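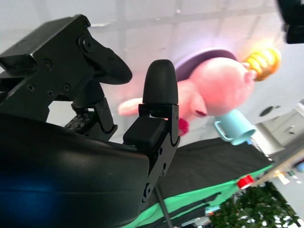 Mismatched fingers on the Jadoon, anyone else running them?

waqas_soomro
9 February 2026
So I finally stopped being polite to the stock parallel pads on my Jadoon gripper and put two different fingers on it! Wide rubber paddle on one side, rounded thumb-style tip on the other. First two evenings were all soft stuff and mugs, and I'm hooked. The paddle gives plush toys something to squash against and the round tip just sinks in. With the old flat pair they kept squirting out sideways. Mugs are fun too, thumb inside the rim, paddle outside.

Tally so far is 70 good picks on plush before I had to touch a single setting. Wrist cam is the small Kudska.

Plonevard_fan
Love this. What force are you closing at? I run Plonevard soft fingers and they're great on toys but they fold up on anything with a handle.

waqas_soomro
Lowest setting for plush, two steps up for mugs. No folding at all, the brackets are metal and it's only the tips that give.

torquewrench
Going to disagree a bit. Mismatched fingers are lovely until you need to pick something small and flat. Your grasp center moves depending on what you grab, and then your calibration is a guess. I went back to matched pads after a month and my placing got much better.

waqas_soomro
Fair, placing is worse. I'm seeing it drift toward the thumb side on hard objects. Picking is so much better that I'll live with it for now (and I'd like to try an offset in the controller before giving up).

gantrygal
The offset works! I did it on a Stuvuten controller back in June, one value for soft, one for hard. Took me an afternoon.

torquewrench
And how do you decide which value before you've touched the thing?

gantrygal
By hand, I pick it from a menu. Never said it was elegant :)

Plonevard_fan
How much of the camera view do the fingers take up? Mine block nearly everything once they close.

waqas_soomro
A fair chunk on the left, plus the thumb sits close to the middle. I can still see the target through the gap when it's open. Might tilt the Kudska a little this week and I'll post numbers for both angles.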